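Equipment Review: Brevutix Two-Arm Tabletop Kit
Prepared for the Perden Secondary School Robotics Program
Reviewer: Giorgia Pellegrini, Program Coordinator
25 February 2026

The Perden robotics program acquired the Brevutix kit in October for use by senior students preparing for the Gotby Household Tasks Challenge. This review records the program's experience with the kit and is intended for other schools considering a purchase through the Morelli education catalogue.

Assembly and documentation

The kit arrives as sorted hardware with a printed assembly guide. A team of 12 students completed the build over several afternoon sessions. The guide is clear on the order in which the joints are to be fitted, but the chapter on wiring is thin. Two servos were given the same address during the first build, and the fault took most of a session to find. Schools should label every servo before it is mounted. The screws supplied were of good quality and there were enough spares.

The cable running to each gripper requires attention. If too little slack is left at the elbow, the arm stops short when reaching toward the back of the table. Too much slack allows the cable to catch on the forearm. Our students re-routed both cables before they were satisfied.

Use in student projects

The Gotby rules for the senior division call for table-setting tasks, including the handling of cloth, cutlery and dishes. Students operated the arms by hand controller at first and recorded up to 200 attempts at each task before beginning any automated work. The wrist cameras were essential to this stage, as the view from beside the table does not show how far a fingertip is from a fold of fabric.
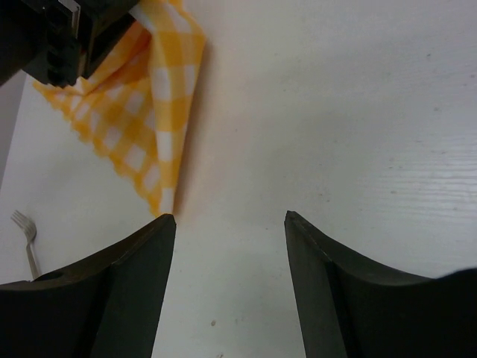
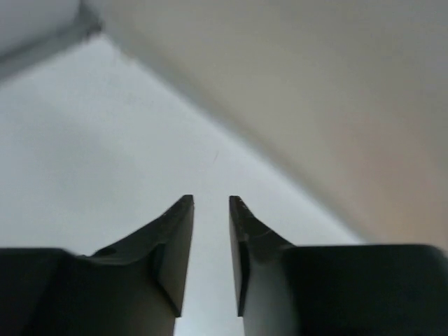
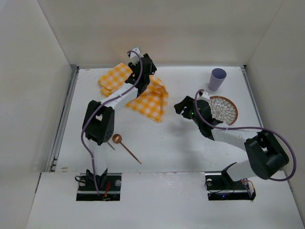

Performance with rigid objects was good. Cups were picked up and set down reliably by most of the team within the first few weeks. Cutlery was more difficult. The fingertips are narrow, and a thin handle lying flat on the board must be approached at a steep angle. Students who lowered the gripper too quickly pushed the piece away.

Cloth remains the hardest part of the program. The kit has no force sensing, and operators must judge the grip by eye. Folding a napkin in half with both arms was achieved, but the result varied a great deal from one attempt to the next. The team wrote a short checklist for this task covering the starting position of each arm, the corner to be grasped and the height of the lift. Results improved once the checklist was in use.

Software

The control software installed without difficulty on the school's laptops. Calibration must be repeated whenever an arm is unbolted, and the procedure is slow. Saved recordings can be replayed and trimmed, although the trimming tool does not allow a change to be undone. Students are now required to save a copy of every recording before editing.

Supervision and safety

The arms are light and move at modest speed in the default settings. The program nevertheless requires that two students be present whenever the power is on, one at the controls and one at the switch. Pinched fingers are the main risk during calibration. Eye protection is worn during assembly.

Support

Enquiries sent to Brevutix were answered courteously. A replacement servo horn was supplied under warranty. Morelli handled the order and the invoice correctly, but could not advise on technical matters.

Recommendation

The kit is recommended for senior secondary programs with a teacher who has some experience of servos and basic programming. It is less suitable for junior clubs, owing to the wiring and the time needed for calibration. Schools entering the Gotby challenge should allow at least one full term of practice before competing. The kit may be viewed at Perden by arrangement with the program office in Room 2088.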